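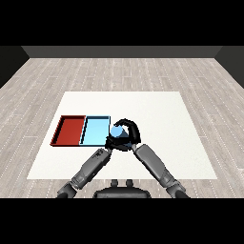
Why did Mollthorpe suspend the Virnska sorting trials in August? The grip controller released parts before the arm had finished its move, and the fault came back after a restart.

1/ Of 433 trial runs, 82 ended in an early release. No injuries were reported.

2/ The fault was traced to a timing error in the handoff between arms — the second arm's ready signal was accepted too soon.

3/ Florencio Lozano is leading the review. Trials remain suspended until the corrected controller has passed all 11 safety checks.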